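Tuesday, room 505 – desk screens, cable, blinds

Start 9:40. Carried over from last week: screens on the white desk still not square, loose power cable not routed, no decision on the blinds. Aoife wants the layout fixed before the Pemard order goes in so the remaining rooms can be copied from it.

Screens first. Dark gray, standing along the back edge of the desk, white clips at the base. The clips grip by friction only. With the screw backed off two turns from tight, the short panel leans toward the wall if pushed at the top corner with one finger. At one turn it holds. Fully tight it holds no better and the pad starts to creep out from under the clip. Settled on one turn back from tight for all clips. Wrote this on the bag with the spare parts.

Clip spacing on the long panel was uneven. Reset to 285 mm center to center, measured from the middle clip outward. Leanne's drawing has the end clips closer to the corners, but there the panel bows slightly at mid-span and the gap to its neighbor opens at the top. 285 closes it. Gap now even to the eye, not measured. Drawing to be corrected (Leanne).

Wiped the back edge with alcohol before resetting. Old clip positions had left faint rings, which came off with a second pass. The white top marks less than the sample Mendovero sent in January, but check again after a month of use.

Cable. Black power lead with the small inline box, two-prong plug. It has been living on the desktop in loops. Tried three routes:

a) Over the front edge. Shortest, but the lead crosses where forearms rest and it gets dragged every time anyone leans in. Rejected.

b) Along the foot of the screens, then off the side. Works, looks untidy, and the lead has to pass in front of each clip or be pinched by it. Possible fallback.

c) Down through the right-hand hole. The plug goes through the opening if turned edgewise. The inline box does not, with the liner in place. With the liner out it passes with slight force. Did not like the force.
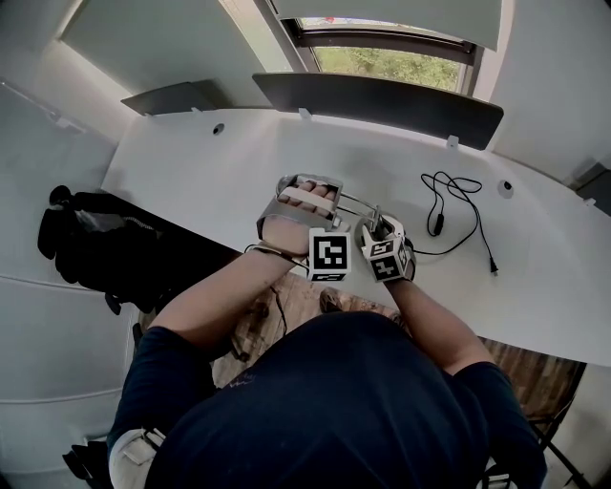

Desktop, right side: power cable lying coiled on the desktop.

Went with c) in reverse: plug end down through the hole, box left on top against the foot of the screen. Slack taken up below with hook-and-loop ties, 4 in all, fixed to the underside rail. No adhesive mounts. The two we tried on the other desk let go over a weekend and took some of the finish with them.

Box on top is a compromise. Gion's comment: a larger liner would solve it and Mellor lists one for the same cutout. Reece to ask whether the larger liner needs the hole opened up. If it does, drop the idea, we are not drilling a finished top.

Left-hand hole: nothing through it for now. Keep it free for a lamp lead. Cap wanted, otherwise pens go down it.

Chrome fitting on the desk: base nut was finger loose. Nipped up with the flat wrench, thin card under the jaws. Check again Friday week, if it has backed off add a fiber washer. Screens clear it with room to spare in the current position, so no need to move either.

Blinds next. The gray rollers on the window wall. Glare on the white top is the main complaint in the room, worst late morning, when the reflection comes off the desk straight at whoever is sitting. Yara would like both fully down. I would keep the right one short of the sill.
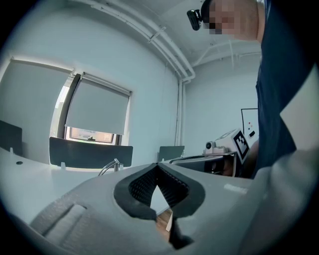
With the left fully down and the right stopped a little above the bottom, the top reads evenly lit and there is still a view out. Put a pencil tick on the chain where the right one stops. Yara can live with it if the desk is never turned to face the window. Agreed, and noted on the plan as a fixed orientation.

Considered a matte mat for the desk as well. Memetitz do one in light gray. Cost is low, but it would cover both holes unless cut, and a cut mat curls at the cutout. Parked.

Screens against the wall color: fine. Dark gray shows dust along the top edge sooner than the lighter cloth did in the other room. Add to the weekly wipe list.

Open:
– 2 caps for the holes, white if available, one as a spare if we go to the larger liner (Reece)
– reply from Mellor on liner size (Reece)
– corrected clip drawing, 285 mm (Leanne)
– desk orientation onto the master plan (me)
– confirm screen lengths with Aoife before Pemard gets the order. The list still has the old set with no short panel.

Stopped 12:15. Flat wrench is back in the second drawer, ties are in the bag with the spare clips.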